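Skorine Library, Shaikh Collection of Ghost and Horror Fiction
Reading Room and Stack Inspection Checklist, With Comments
Date of inspection: 20 September 2025
Areas covered: reading room, closed stack, sorting room, rear corridor
Ratings used: OK / Needs work / Fail / Not checked

Comments are written under the item they belong to. Items marked "Needs work" should be closed before the October reading series, when the room is open in the evening. Items marked "Fail" are to be dealt with now.

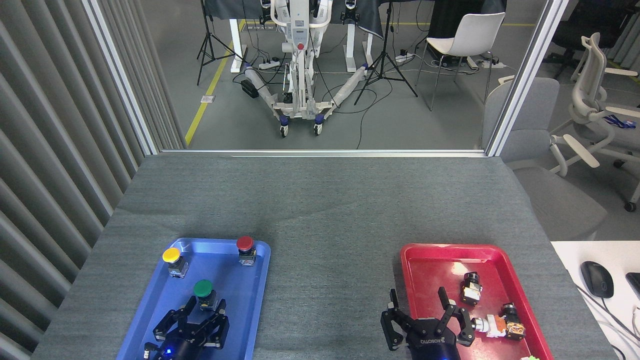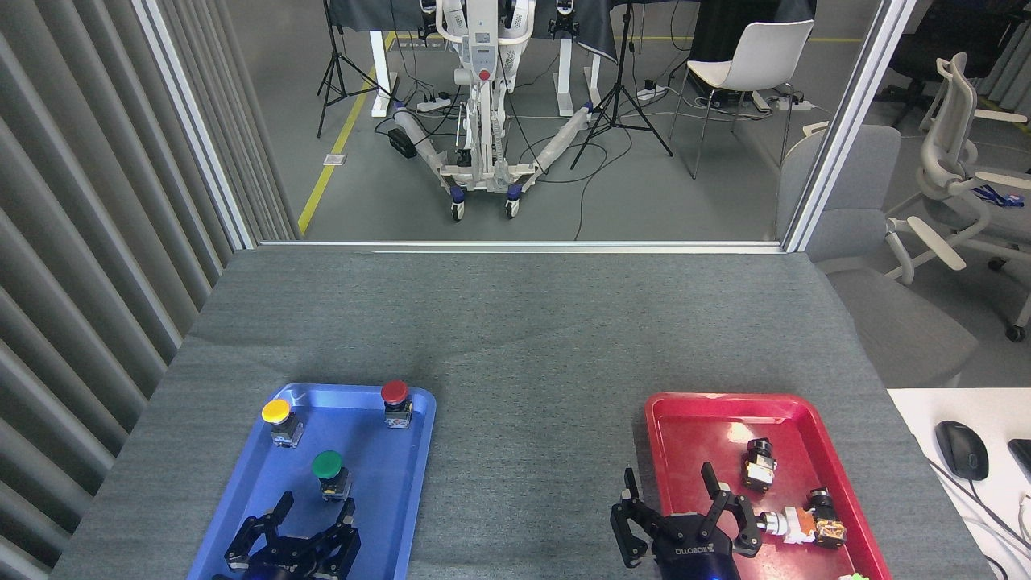 Blue tray on the left, red tray on the right.

SECTION A. ENTRANCE AND WALKWAYS

Front door opens fully and closes on its own
Rating: OK
Comment: Closer was adjusted in the spring and is still holding. It no longer slams.

Main aisle clear from the door to the desk
Rating: OK

Side aisles clear
Rating: Needs work
Comment: The aisle by the short story anthologies has step stools left in it again. They belong under the window when not in use. One of them has a worn foot and slides on the floor. Taken out of use and tagged.

Rear corridor clear to the exit
Rating: Fail
Comment: Boxes of unsorted donations are stacked along the left wall and the exit door can't open all the way. Same comment as last time. The boxes were moved to the sorting room during the inspection, which fixes the corridor but makes the sorting room worse (see Section E). Donations should not be accepted at the back door until there is shelf space for them.

Exit signs lit
Rating: OK

Floor mats flat
Rating: Needs work
Comment: Corner of the entrance mat curls up. Replace it. Tape has been tried and comes off in a few days.

SECTION B. SHELVING

Wall shelving fixed to wall
Rating: OK
Comment: Every bracket on the long wall was checked by hand. All tight.

Freestanding Windix units stable when pushed at shoulder height
Rating: Needs work
Comment: Most are fine. The end unit holding the small press horror rocks front to back. The leveling foot at the rear is wound all the way in. Adjust and recheck with the books on, as it stood level when empty the last time it was looked at.

Shelves not overloaded
Rating: Needs work
Comment: Bound magazines are on the upper shelves of two units and should be at the bottom. The Victorian three-volume novels are also packed too tight, and getting one out means pulling on the top of the spine. Several head caps are torn from this. Move at least one set to the next bay.

Shelf pins all present
Rating: OK
Comment: 3 pins replaced during the inspection. Spares are in the desk drawer.

Nothing stored on top of the units
Rating: Needs work
Comment: Framed movie posters are lying flat on top of the film adaptation bay. Posters go in the flat file.

Mobile stack handles turn freely and locks work
Rating: OK
Comment: Always look down the aisle before turning the handle. The sign saying so has faded and a new one should be printed in larger type.

SECTION C. TEMPERATURE, DAMP AND LIGHT

Temperature and humidity readings recorded every day the room was open
Rating: Needs work
Comment: The log has gaps in July and August. The reading takes a minute and should be done by whoever opens up. Readings that were written down are all within range.

Givus dehumidifier running, tank empty, filter clean
Rating: Needs work
Comment: Running. Tank was nearly full and had to be emptied. Filter was gray with dust and has been washed. Neither job is on the weekly list. Add both.

No sign of leaks on ceiling or walls
Rating: OK
Comment: The old stain above the biography section hasn't grown past the pencil line drawn around it. Leave the pencil line there.

No mold on books or boards
Rating: Needs work
Comment: No live mold seen on the open shelves. In the closed stack, one cloth-bound collection of ghost stories has a musty smell and pale spotting inside the back board. Bagged, labeled and moved to the quarantine shelf. Its neighbors on both sides were opened and look clean. Check them again in October.

Window blinds down on the sunny side
Rating: Fail
Comment: The blind nearest the paperback bay is stuck halfway. Spines on the upper shelves there have faded badly, the reds worst. A run of 1970s paperbacks that used to have bright covers is now pink and tan along the backs. The books have been moved to the inner wall for the time being. Do not put anything back in that bay until the blind is working.

Display case lighting off when the room is closed
Rating: OK

SECTION D. RARE ITEMS AND DISPLAY CASES

Case locks work and keys accounted for
Rating: OK
Comment: The spare key is signed in. The lock on the left case is stiff. A little graphite would help. No oil.

The 1865 volume
Rating: Needs work
Comment: This is the bound year of a monthly magazine, with the serial ghost story that most visitors ask for. The front joint has opened further since the last check and the board is now held by the cords only. It should not be opened flat for anyone. It has been on show at the same page opening for too long and the exposed leaves are slightly darker than the rest. Close it, tie it with flat cotton tape, and show a printed copy of the page in its place.

Book cradles the right size for the book
Rating: Needs work
Comment: The signed novel in the center case is leaning on a cradle made for something much larger. The lower corner of the dust jacket is taking the weight. Swap it with the cradle that is empty in the closed stack.

Signed copies and letters listed and present
Rating: OK
Comment: All of the author letters are in their folders. One folder had a metal paper clip in it, which has left a rust mark on the top sheet. Clip removed. The others were looked through for the same thing and were clear.

Dust jackets in clear covers
Rating: Needs work
Comment: Done for the hardcover first editions as far as the letter M. The rest are waiting on supplies. Please do not use ordinary sticky tape to close the covers. Two had been done that way and the tape had reached the jacket.

Shelf check against the catalog
Rating: Needs work
Comment: The closed stack list shows 443 titles. Everything on it was found except one vampire novella in wrappers, which was last requested in the spring. It may have been put back inside a larger book, as it is very thin. Look there before marking it missing.

SECTION E. SORTING ROOM

Tables clear at the end of the day
Rating: Needs work
Comment: Cups were found on the same table as books waiting for repair. No drinks in this room. The rule is posted on the door.

Donations off the floor
Rating: Fail
Comment: With the corridor boxes brought in there are now 47 boxes in the room and most of them are on the floor. Pallets or low shelving are needed today if at all possible. The pipe at the back of the room has dripped before. Start with the boxes against that wall.

New arrivals checked for insects before going near the shelves
Rating: OK
Comment: Sticky traps looked at. A few silverfish in the trap by the pipe and none in the others. Put out fresh traps and write the date on them.

Cutting tools put away
Rating: Needs work
Comment: A craft knife was left open beside the jacket covers. Blade guard is missing. Discard the knife and use the one with the sliding blade.

Glue and cleaning products labeled
Rating: OK
Comment: One jar of paste had gone sour. Thrown out.

Lifting
Rating: Needs work
Comment: Boxes of hardcovers are being packed full. Half hardcovers and half paperbacks is a weight most people can manage. Use the cart for anything going to the closed stack. The cart has one wheel that sticks but it is safe to use.

SECTION F. FIRE AND ELECTRICAL

Extinguishers in place, pin in, gauge in the green
Rating: OK

Smoke detector test
Rating: OK
Comment: The detector in the rear corridor is hard to hear from the closed stack with the door shut. This has been passed on to the building office.

Power cords in good condition
Rating: Needs work
Comment: The reading lamp on the far desk has a cracked cord where it enters the base. Unplugged and tagged. Readers at that desk can be moved until it is replaced.

No extension cords used as permanent wiring
Rating: Needs work
Comment: The display case lights still run off an extension cord behind the Windix shelving. It was meant to be temporary.

Space heater not in use
Rating: Not checked
Comment: Could not find it. If somebody has taken it home, that is fine, but please let the desk know so it can come off the list.

SECTION G. EVENING READINGS

Seating plan leaves the exits clear
Rating: OK
Comment: Plan is on paper only. The back row should stop before the doorway, not in it.

Candles
Rating: Not applicable
Comment: This was asked again for the Poe evening. No real candles, including in lanterns. Battery ones are in the cupboard and need new batteries.

Microphone cable route
Rating: Needs work
Comment: Last year it ran across the main aisle. Run it along the wall and cover it where it passes the desk.

Books taken out for readers to see
Rating: Needs work
Comment: Nothing from the closed stack should be passed around the audience. Set out a table near the front with someone sitting at it, and put it all back the same night. At the last reading a first edition was left on a chair until morning.

ITEMS TO CLOSE FIRST

Rear corridor to stay clear (A)
Blind by the paperback bay (C)
Boxes off the sorting room floor (E)
Lamp cord on the far desk (F)

Reinspection: October, before the first reading. Use a fresh copy of this form and carry over any comment that is still open. Completed forms go in the green binder at the desk, latest on top.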